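Plastov Cord Set: Data Card

Version 2. Last edited 23 February 2019.

Summary

Plastov Cord Set is a collection of two-handed demonstrations for handling power strips and their cords. A person does the task with a pair of hand-held grippers, and the recorded gripper motion is used to train a policy for a two-arm robot. No robot is needed to collect the data. The set was put together to test one question: does a policy trained only on hand-held demonstrations do as well on cords as it does on rigid parts?

The short answer is no, but the gap is smaller than we expected. See Results.

What is in the set

The release has 56 sessions. Each session is one sitting by one operator and is stored in its own folder. A session folder holds:

head/ – color video from the head view
left/ – pose and jaw opening for the left gripper
right/ – pose and jaw opening for the right gripper
notes.txt – free text from the operator, often blank
session.json – task name, object name, split, calibration key

Of the 56 sessions, 48 are in the training split and the rest are held out. The split is by session, never by clip, so the same sitting does not show up on both sides.

Tasks

There are 2 tasks.

straighten: the strip starts at an angle with its cord bunched up or looped back. The operator turns the strip to line up with the board and pulls the cord out to one side.

gather: the cord starts spread out. The operator holds the strip with one gripper and folds the cord back toward it with the other.

Both tasks start with the plug disconnected. Nothing in the set is powered during handling. The operator picks the start layout by hand, with no script, so the starting angles are uneven. There are more starts with the strip on the diagonal than with it square to the board, and we have not tried to balance this.

Collection setup

All sessions were done at the same table, inside a black metal frame. The work surface is a light gray board. The pale surface gives good contrast with the black gripper fingers and poor contrast with white objects, and the white cord is the hardest thing to pick out in the head view. We kept the board anyway so that the sessions would match our older rigid-part data, which we call Standari.

The grippers are a matched pair, one for each hand, and both are cabled. Each carries a gray triangular plate on top with small dark dots in a fixed pattern. Pose is solved from the dots when enough of them are in view. When a plate is tilted too far away, the pose is filled in between the last good reading and the next one, and the rows are flagged with filled = 1. Please check this flag before using the pose for anything that needs fine timing.

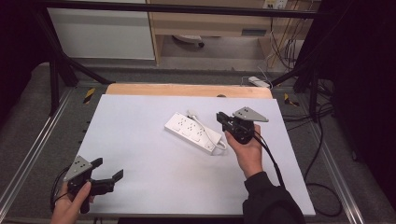
Loading the data

Times are in seconds from the start of the session. Positions are in meters in the board coordinate system, with the origin at the near left corner. Rotations are stored as quaternions in x, y, z, w order. This changed from version 1, which put w first. If your arms swing to odd angles on replay, check that first.

Jaw opening runs from 0 (closed) to 1 (fully open). It is not a distance. The calibration key in session.json points to the table that turns it into millimeters, in calib/.

The loader script, Dundell, reads a session folder and returns one merged table at the video rate:

python dundell.py --session path/to/session --drop-filled

Leave off --drop-filled to keep the filled rows. The script does not resample the video.

Method

The policy takes the current head image and the last few gripper poses, and predicts a short run of future poses for both hands together. We also trained a version with a separate model for each hand. Everything else was kept the same. Training code and settings are in the Bhutto folder of the main repository.

Results

The joint model did better than the separate models on both tasks, and the difference was clearest on gather, where one hand has to stay still while the other moves. With separate models, the holding hand tended to let go early.

Against Standari, the joint model was weaker on cords in the closing step. It reached the right area but often shut the jaws beside the cord. Most misses were at places where the cord crosses over itself. Dropping the filled rows from training helped a little with straighten and made no clear difference for gather.

Known problems

– Cables from the grippers lie across the board in many sessions. A model can mistake them for part of the task. We have not masked them.
– Operator hands and sleeves are visible in the head view. A robot will look different at test time, and we did nothing to correct for this in the released video.
– The left gripper calibration was redone in May. Use the key in session.json and do not mix tables.
– Some notes.txt files use the old task names, sort and fold. They mean straighten and gather.

Use

The data may be used for research and teaching. It should not be used to judge the safety of any electrical product or to train a system that handles live cords. If you publish results, state the version number and whether filled rows were kept.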